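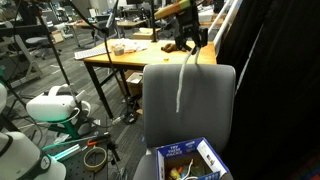 Thursday, bench notebook, room clear-out

Started 9:15 with Verna. Latrice joined after lunch. Aim for the day was the wood-top table and everything that has drifted onto and under it, so Delphine can have the surface back for the Plenirik samples.

Snack box first. The blue and white "TRY THESE PACKS" box has been living on the gray office chair and whoever needs the chair puts it on the floor, then someone else puts it back. Decided it goes on the low shelf by the door, flaps open. Checked dates on the packets before moving it. Threw out 3, all past date. The rest are fine. Wanda asked that the box not get refilled until it's down to the bottom layer, since we keep burying the old ones.

Table top. Keyboard wiped down with a barely damp cloth. Space bar sticks a little on the left side. Took the cap off, cleaned under it, put it back, still sticks. Left it on the table with a note for Mei, who was the last to use it. If she doesn't want it, it goes in the spares bin.

Small roll of tape to the tape drawer. The drawer is now overfull and catches on the way in. Needs a divider or a second drawer.

White crumpled pile next to the tape: trash. Verna went through it before it went in the bag, in case there were notes or a part folded up in it. Nothing worth keeping.

Brown thing in the middle of the table stays put for now. Latrice will ask around. Please don't bin it.

Under the table. Cardboard box with the white paper on top pulled out and opened up. Mostly packing from the last Achterberg delivery, plus the delivery slip, which Wanda has been looking for. Slip is in the purchasing folder now. Kept the flat sheets of paper for wrapping, flattened the box.

Black cable from the floor: coiled again, tied with a strip of hook and loop, labeled "floor, wood table" and hung on the second hook. I don't know what it belongs to. Tried it on the Wunex supply and the connector doesn't fit. If it's still on the hook in March it goes to recycling.

Headset left on its green stand. Wiped the strap and the outside of the visor only, didn't touch the lenses as we're out of lens cloths. Tucked its white cable in closer to the stand so it's out of the walkway.

Floor swept on that side. Didn't mop.

Shelving: measured the gap between the end of the table and the wall for the Vondlow unit. 48 cm at the floor, 39 cm at table height where the conduit comes out. The narrow Vondlow is 40 deep so it won't go in as it is. Options are to turn it sideways or slide the table over. Verna prefers moving the table. I'd want to see where the chair ends up first.

Still to do
- lens cloths, add to Wanda's order
- divider for tape drawer
- answer from Mei on keyboard
- find out about brown item (Latrice)
- decide on shelf position before Delphine brings her trays in

Stopped 3:40. Bags are by the back door, cardboard is stacked flat next to them.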